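An open day at the Fosgate packaging works

4 min read
13 comments
185 shares

I have a drawer at home full of boxes I can't bring myself to throw out, so when my sister-in-law mentioned that the carton makers at Fosgate were opening their doors for the day, I had my name down before she'd finished the sentence. We drove out on May 23, 2023, with a thermos and a bag of mandarins, and got there early enough to have our pick of the parking (and of the lamingtons, which were laid out beside the sign-in book and didn't last).

Asmaa Morsy took our group around. There were 14 of us, mostly retired, plus a young couple who sell soap at the markets and wanted to know about small orders. She has worked on the cutting side for years and talks about cardboard the way my father used to talk about timber, all grain and thickness and which way it wants to bend. I could have listened to her until closing.

The cutting hall

We began with the big press, the one they call the Lanetti. It was stopped while we stood beside it and then started up once we'd moved behind the yellow line, and oh, the thump of it! You feel it in your shoes. A sheet goes in plain and comes out with its outline cut and its folds pressed in, and the waste is stripped away and baled for pulping. Asmaa let us run our thumbs along the creases of a fresh sheet, and she was quite firm that a good crease should fold easily without cracking the colour on the outside.

What I hadn't understood before was that the flat piece has its own name. It's a blank, and a great many of the boxes they make leave the building as blanks, tied in bundles, to be folded by whoever is going to fill them. The soap couple nodded knowingly at this. They fold theirs in front of the television.

The colours were lovely too. I'd expected brown, brown and more brown, but there was a pink I would happily have painted my bathroom.

The pink blank I liked best was lying out flat near the middle of a pale, faintly streaked tabletop, with plaid walls in soft pinks and teals and purples behind it. It had rounded tabs along the far end, a plain rectangle in the centre and flaps reaching out on either side lower down, rather like a dress pattern before anyone has picked up a needle. A flat black case with a little silver latch sat at the back, and there were a couple of small red blocks about, one of them very like a toy brick.

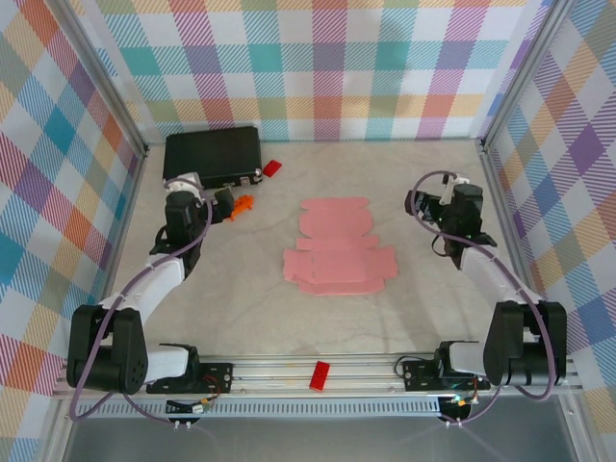 The folding table, and lunch

After that they let us loose on some spare blanks of our own. I am sorry to report that my first one came out with a lean to it. The trick, Asmaa told me, is to bend every crease once and let it go before you try to tuck anything in, and my second was respectable enough to carry a mandarin home.

Lunch was sandwiches in the yard, in weak sunshine, with a lot of talk about whether the old Greenberg Street shops would ever reopen. If you're planning to go, they're running another open day in June. Wear closed shoes, and book by phone, as the online form wouldn't take my postcode. The Trandier bus stops at the gate if you don't fancy driving.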